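# "Show me the failures folder"

Sunil Barua has been writing grasp planners long enough to distrust his own demos. When I called him at the Triltent office in Nenville, he had the July build of Lomstead open, the planning software his team sells to people who sort small goods, and he started with what it gets wrong.

"Anything that makes a loop," he said. "Straps, cords, handles. The planner wants a solid thing with two sides to squeeze. Give it a ring and it may decide the hole in the middle is part of the object."

I had read the Triltent sales page, which says Lomstead "understands" what it picks. Barua winced when I quoted it. He didn't write the page, he said, and he'd asked for the word to come out.

What the software does is score candidate grasps. For each view from the wrist it proposes 400 finger placements, throws out the ones that would hit the bin, and ranks the rest. Then the arm goes to the top one. I asked how often the top one was any good. On blocks and boxes, he said, nearly always. On straps he wouldn't give me a number.

"Because it's bad?"

"Because it depends on who laid out the bin." 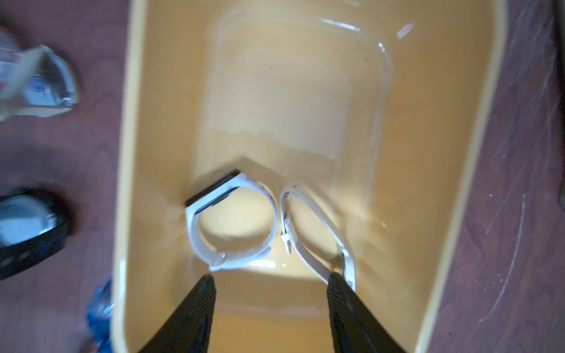 Two things lying close together make it worse. A planner that sees one blob will try to close on both, and a shiny bin floor adds bright patches that the depth estimate can read as bumps. Radka Begović, who handles perception on the team, has tried masking out the glare. She told me it helped with the bumps and cost them some pale objects on pale plastic.

"You fix one and you lose the other," she said. "People send me papers that claim otherwise. I run their code on our bins and then I stop getting replies."

Her current hope is a second look: move the wrist a little, take another view, keep only the grasps that score well in both. It adds 2 seconds a pick. A customer, Pappas, has already said that's too slow. Barua thinks they'll come around. I'm less sure, having seen what they pay per item.

I asked about the test set, 1,000 bins recorded in their own lab. Had anyone outside laid out even 40 of them?

"No," Barua said. "That's a fair hit."

He says an outside set is planned. He didn't have a date for it, and the sales page still says "understands."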